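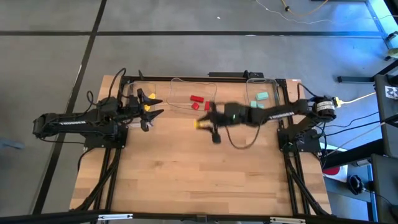

3.2 Collecte des démonstrations

Pour le tri de blocs, nous sommes partis d'une consigne qui tient en une phrase : une couleur par bac, les bacs alignés au fond de la table, et l'opérateur choisit le bras. Je dis « nous », mais j'ai téléopéré moi-même une bonne moitié des épisodes, les autres étant partagés entre Antigoni Drakos et Issa Salameh, et je reconnais maintenant leur style au premier coup d'œil dans les trajectoires (Issa va vite et ouvre la pince très tôt, Antigoni s'approche presque à la verticale et prend son temps !).

Nous avons enregistré 532 épisodes en tout, dont 410 ont été conservés après relecture. Le premier lot, 103 épisodes tournés en novembre, nous a surtout servi à régler la procédure : on y voit nos hésitations, des reprises, des blocs poussés trop loin. J'étais d'avis de tout jeter. Hema Kamath a préféré garder les reprises réussies, et elle avait raison, car la politique entraînée sans elles restait bêtement figée après une prise manquée.

Les formes nous ont donné plus de fil à retordre que les couleurs. Un pavé se saisit à peu près n'importe comment, mais un prisme triangulaire posé debout offre une face inclinée sur laquelle les doigts glissent volontiers, surtout quand un autre bloc traîne tout près.
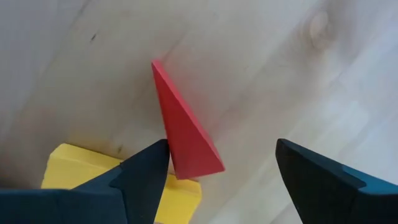

Nous avons donc demandé aux opérateurs de ne pas écarter le voisin avant de saisir, même quand c'était tentant. Il fallait trouver un angle d'approche qui passe – quitte à reculer et à recommencer – et fermer la pince seulement une fois les deux doigts de part et d'autre de la pièce. Ces épisodes sont plus longs, assez pénibles à produire, et ce sont pourtant ceux que je referais en premier si le budget doublait. Les vues de poignet y sont précieuses, avec un bémol : les reflets sur le bois clair changent beaucoup selon l'heure, et nous n'avons rien fait pour les corriger.

Reste la question de ce qu'on appelle un épisode réussi. Notre premier critère regardait seulement si chaque bloc finissait dans un bac, sans se soucier des mélanges. Paraskevi Andreadis, qui relisait les vidéos, nous a vite fait changer d'avis. Dans la version retenue, un bloc rangé avec une autre couleur vaut un échec partiel : l'épisode reste dans la base, mais il porte une étiquette à part et n'entre pas dans l'entraînement principal.
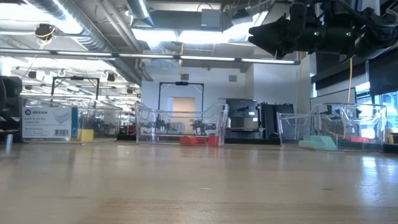
3.3 Annotation et découpage

Chaque épisode conservé est découpé en segments « approche », « saisie », « transport » et « dépose ». Le découpage automatique s'appuie sur l'ouverture de la pince, puis l'un de nous corrige les bornes à la main. Pour vérifier que nous étions d'accord entre nous, 100 épisodes ont été annotés deux fois ; les désaccords portent presque tous sur la fin de l'approche, que chacun place un peu à son goût.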